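The minister took the 14-hour train

I was on the platform at Vesasel when Domenica Holzer got off the overnight train with one small suitcase and a paper bag of rolls. She's the foreign minister of a country with perfectly good aeroplanes, and she'd just spent 14 hours sitting up in second class to reach a summit on river rights. Her press team had told us the ticket cost 412 crowns, and they'd told us more than once!

I like her, I should say. She answered every question I threw at her on the walk to the taxis (even the rude one about Drumano and the dam) and she remembered that we'd met before, back in August, when the talks fell apart over lunch.

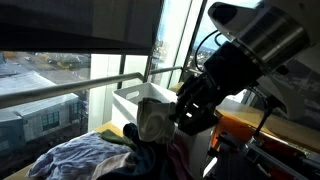 But a cheap ticket is the easy bit. The advance party had flown in two days earlier, and the delegation had taken roughly 200 hotel rooms — I got that from the front desk, who were very tired and very chatty. Fatemeh Sadeghi, who has covered these summits for longer than I have, just laughed when I told her. "Ask who's paying for the cars," she said.

So I did, and I'm still waiting for a reply. The talks themselves produced a page and a half on water levels at Clader and a promise to meet again. Holzer went home by train, waving from the window, and I flew back in seat 10 with my knees against my chin.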